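**Equipment planner, fixed term: pick-and-pack grippers (Anovholm)**

Posted 28/06/2021

Anovholm packs fruit and small household goods for other companies. We are thinking about buying robots. We have been thinking about it for 2 years, and we have very little to show for it apart from a drawer of brochures. We want to hire one person to tell us whether we should spend the money, and on what.

You should know that opinion here is divided. Some of us saw the Pollia demonstration and came home ready to sign. Others noticed that every item on the Pollia table was the same size and had been set down facing the same way. Our orders don't look like that. If you already believe automation pays for itself, you will have to prove it to people who have heard it before.

The job runs for 30 weeks. You will:

- work out what our packing costs now, by item type, including breakage and returns
- get written quotes from Pollia and Tarawneh, with spare parts, training and service visits priced separately
- find out what replacement finger pads cost and how long they last, from someone who isn't selling them
- write a budget with a "buy nothing" option that has been given a fair hearing

Most of the early work is handling trials, done by people with grippers in their hands. A purchase can wait until we know which items a pair of fingers will hold and which ones it drops or bruises. You will run trials yourself as well as read the results. 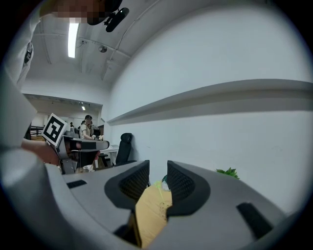

Is there money set aside for the robots? Only for the planning work and the trials, and any purchase needs a separate decision after your report is in.

We'd like someone who has bought machinery before and regretted at least one purchase. Experience with leases is useful, as Tarawneh prefers them and the terms we were sent are hard to follow. You don't need to write code. You do need to read a service contract to the last page and be stubborn on the phone.

The post is based at our Lallholm site, 30 hours a week, with 9 days of paid leave over the term. Travel to suppliers is covered. Meals bought by suppliers are to be declared, and we would prefer you paid for your own.

To apply, send a resume and one page on a piece of equipment you advised against buying, or wish you had. Please don't send a slide deck. Applications go to the Lallholm office, marked "Equipment planner," and stay open until the end of June.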